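Devus Tabletop Label Maker: Three Months In
Sunday, July 15, 2018

I should say up front that I am not an organized person. I bought the Devus because I own five identical jars and have twice put baking soda in my coffee. A normal adult would have reached for masking tape and a pen. I reached for my credit card.

So this is a review of a label maker, written by the sort of person label makers are sold to, meaning someone who thinks the label is the hard part.

What you get

The box has the machine, one starter roll of white tape, a power cord short enough to count as jewelry, and a manual in which the word "simply" does a lot of heavy lifting. Batteries would let you skip the cord, but it takes six of them and they are not included. The starter roll is three yards long. It went fast. I labeled the flour, the sugar, the other sugar, the fuse box, and then, drunk on power, the label maker.

Setting it up

There is no app, and for that alone I nearly gave it an extra star. You drop in the roll, close the lid until it clicks, and type. The click is important. If it doesn't click, the machine will still print, only it prints on the inside of itself, and you spend the evening picking at tape with a toothpick.

The keys are in alphabetical order. I don't know who this is for. Anyone who can spell "cumin" has used a regular keyboard by now, and I still hunt for the M like I've lost a contact lens. You do get used to it, the way you get used to a stair that's a little too high.

The screen shows nine letters at a time. "Paprika" fits fine. "Smoked paprika" slides past like the news ticker at a bus station.

In the workshop

The kitchen was easy, so I moved on to the workbench, where I keep hardware in a cabinet of small drawers that the last owner of the house left behind. The old labels were in pencil and mostly said MISC. I now have drawers marked WOOD SCREWS, OTHER SCREWS, WASHERS, and PICTURE HANGING, and one that still says MISC, but in a very crisp font.

Tape held up well here. I wiped the drawers down with a greasy rag more than once in May and nothing smeared or curled. On bare metal it sticks as if it means it. On the textured plastic lids of my Gritov storage tubs it lasted until lunch.
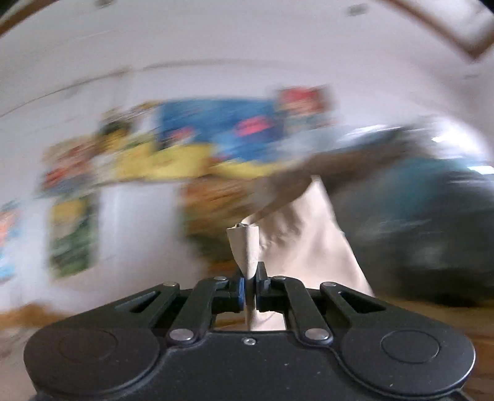

Type sizes and the rest of the menu

You get 3 type sizes. Small is for people with younger eyes than mine, medium is the one you'll use, and large eats tape at a rate I would call personal. There is also a frame option that puts a box around your words, handy if you want your oregano to look like a warning.

The menu claims 200 symbols. I've scrolled through them while on hold with the phone company and found an anchor, several kinds of arrow, and a snail. I have used the snail. There's no degree sign, so anyone labeling freezer bags with a temperature will have to write the word out like it's a telegram.

Memory is good. It keeps your recent labels even after you unplug it, so reprinting FLOUR after you set the first one on fire takes a second.

The cutter

My one real complaint. The blade works from a little lever on the side, and you have to push it down in one firm go. Hesitate and you get a half cut, with a ragged tail that catches on your sleeve. My old Skaselus had a plain pair of teeth, like the edge of a plastic wrap box, and it never let me down. It was ugly and it printed in one size, and I gave it away. I think about it.

The margins are wasteful too. Every label comes out with a blank inch at the front, on tape that costs what it costs. You can print several in a row and snip between them with scissors, if you have planned ahead. See my first paragraph.

Refills

Devus tape is easy to find and overpriced. The Tzanetos refills fit the same slot and cost a good deal less, but the black looked grayer and the backing paper isn't split down the middle, so peeling it takes a fingernail and some language. I keep the cheap stuff for the garage and the good stuff for the kitchen, where company might see it.

Would I buy it again?

Yes, on sale. Four stars, minus a bit for the alphabetical keys. My coffee has been fine since spring. The jars look very nice, and two of them are labeled RICE, one of which has lentils in it.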